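Tandville Open Laboratory

The Tandville Open Laboratory is an annual public demonstration of robotic manipulation held each September at the Lanar workshop in Tandville. It is run by Lanar's handling group together with Urkia, a maker of end effectors. The event covers cloth handling, bin picking and cable routing, and it admits visitors in timed groups of 21.

History

The first open day was arranged by Omolara Tamuno, then head of the handling group, as a half-day visit for local machine shops. It drew 37 people. Urkia joined in the second year and supplied the two-finger grippers that have been used at most stations since. Attendance later passed 400, and entry by ticket was introduced. A separate morning session for technical schools, starting at 9:30, was added under Renato Enriquez.

Format

Each group spends the visit at a series of stations. An operator introduces the task, runs it, and then takes questions while the station is reset. Objects are handled at ordinary tables, without the fixtures common in production cells. Operators work close to the grippers at reduced speed - a practice carried over from the group's daily work - and visitors remain behind a floor line.

Cloth handling

The cloth station is the best known part of the event. Fabric has no fixed shape, and its position after a grasp is hard to predict, so the task is treated as a test of both finger geometry and control. Fingers with tapered tips are used to take hold of a single fold.
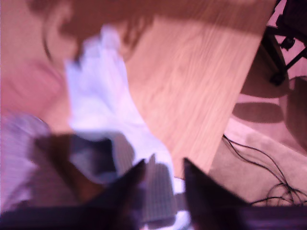

White cloth at the table during a handling demonstration, with the two gripper fingers in the foreground.

The station's software was written by Inès Mallet and Ehsan Mohammadi. It selects a grasp point along a fold and lifts slowly, then checks the load on the fingers before moving sideways. A failed grasp is repeated from the start, up to a limit set by the operator.

Sartori trials

Results from the cloth station are scored by the Sartori procedure, named after the Sartori building, where the group had its first rooms. A trial counts as complete when the cloth has been lifted, moved and released inside a marked area. The log holds more than 2,000 trials. Suleiman Edet revised the scoring to record partial grasps separately - earlier logs had entered them as failures, and the two sets are not directly comparable.

See also

Cable routing
Parallel-jaw gripper
Urkia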